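Rernix Drudano hand-held gripper pair: worth building?

The Drudano is a pair of hand-held grippers sold as a kit, aimed at people who want to try cloth handling at home without buying a whole arm. Rernix lists the pair at £1396, or £1000 if you supply your own motors and print the housings yourself. That is a lot of money for something that, on a bad evening, folds clothes more slowly than a ten-year-old.

We built the full-price version in our shared workshop in April. Rernix says the job takes an afternoon. It took us six evenings, two of them spent on the left unit, where the cable run behind the finger mount is too tight for the plug supplied. Filing the slot fixed it. The instructions don't mention this, and the drawing still shows an older bracket.

What the makers claim
Rernix promises "natural handling of soft goods". I have read that line on a good many product pages and have learned to ask which soft goods. Tea towels, fine. A stiff canvas apron, also fine. Thin jersey is where the trouble starts, as the fingers either pinch two layers or miss both, and you get very little feel through the housing to tell you which.
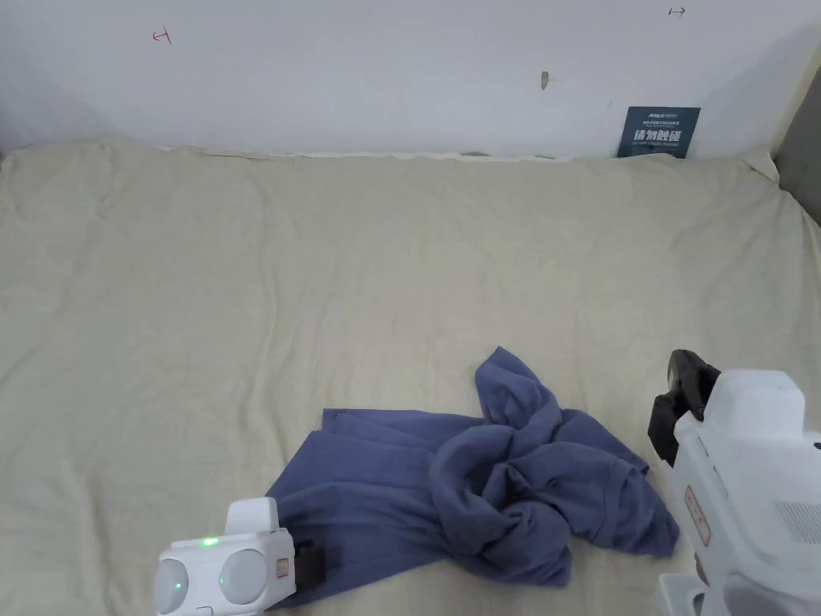 Drudano pair at work on a crumpled blue garment, pale sheet underneath.

A bed turns out a harder test than a bench. The surface gives when you press, so a finger angle that works on plywood can plough into the sheet. We ended up coming in flatter and slower. A firm mattress helps a bit, and so does pulling the sheet tight before you start, though it never stays that way for long.

In use
Grip strength is adequate. Balance is poor: too much of the weight sits forward of the hand, and my wrists were complaining after 42 minutes. The optional Bakalis strap moves some of the load to the forearm and should be in the box. It isn't.

Software is the weakest part. Calibration has to be repeated every time you power up, and the log files are named in a way that makes it easy to overwrite the last run. Back them up straight away.

Alternatives
The Furnholm kit is cheaper and has a better manual, but the jaws open less widely and spares are slow to arrive. If you mainly want to pick up boxes and bottles, I would buy that one.

In the box
Left and right grippers, two pairs of fingers, cables, hex keys, printed quick-start sheet. Strap and carry case sold separately.

Verdict
Sound hardware let down by its paperwork and its software. Borrow a pair before you pay for one, and take a T-shirt with you when you go to try them.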